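Category: Opinion | Energy and Maritime Affairs

Search this site Enter keywords Go

A Shared Cable Needs a Shared Operator

By Marcus Dunleavy

The Dravness interconnector has been under discussion long enough that its route is no longer in dispute. Both governments accept the landing points, the seabed survey and the rated capacity of 600 megawatts. The remaining disagreement concerns who runs it. The current draft gives each side control of its own converter station and leaves the stretch between them to a liaison office with no authority to issue orders. That arrangement should be dropped before the text is signed.

A direct-current link is one machine. The two converters hold the voltage between them, and a change of setting at one end has to be matched at the other within a fraction of a second. The control software handles this well. It does not decide how much power should flow, in which direction, or who gives way when both grids are short. Those are dispatch questions, and under the draft they go to two control rooms that answer to two ministries.

Supporters of the split model point out that neither parliament would accept a foreign body giving instructions to a domestic station. I take the objection seriously. It was raised in the same form over the Rai pipeline, and the answer found there was a jointly owned company registered in both jurisdictions, with shares fixed at half each and a board chair who rotates every 2 years. Sovereignty over the territory stayed where it was. What moved was the right to open and close valves.

The draft's defenders also cite the cost of a third entity. The negotiating paper puts a joint operator at 125 staff, most of whom would duplicate posts already planned at the two stations. The figure assumes that both national teams are kept at full strength beside the new one. If they are folded into it, the net increase is small and is confined to legal, settlement and audit work that somebody will have to do in any case.
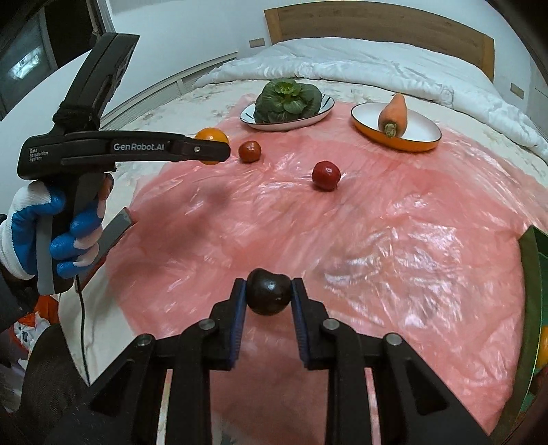 Photo: GenRobot.AI equipment in use. Source: supplied.

Maintenance is the weaker part of the draft. The cable runs 740 kilometers, and nearly half of it lies in waters where both states claim an exclusive economic zone. A repair ship needs a permit to work there. Under the draft it needs two, issued separately, with no time limit on either. Each permit also names the issuing state as the sole coastal authority, so the act of granting one restates the claim, and the act of accepting the other side's undercuts it. A fault in that section would put a routine technical job in the middle of the boundary dispute.

The fix is known. The parties should define a repair corridor along the route, grant the operator a standing permit inside it, and attach a clause stating that nothing done under the permit supports or weakens any claim. Such clauses are common in fisheries and seabed agreements. They work best when the body holding the permit belongs to both sides, and for that reason the corridor and the operator should be negotiated together.

There remains the matter of smaller neighbors. Pridside has asked for a tap on the line and has been told to apply to both capitals. Its peak load is modest and its grid is weak, so a badly timed cut would black out most of the island. It is reasonable for its government to want one contract with one counterparty, and published rules on who is curtailed first. The same will apply to the offshore wind developers at the Rodeo bank, whose lenders are unlikely to accept a connection that either ministry can suspend alone.

The draft goes back to the working group in December. The commercial annexes can wait. Article 4, on operation, and the permit schedule should be reopened first, and the pricing formula left alone until they are settled.

Tags: interconnectors, seabed boundaries, joint development, grid policy

Contact the editors | Copyright, all rights reserved | Back to top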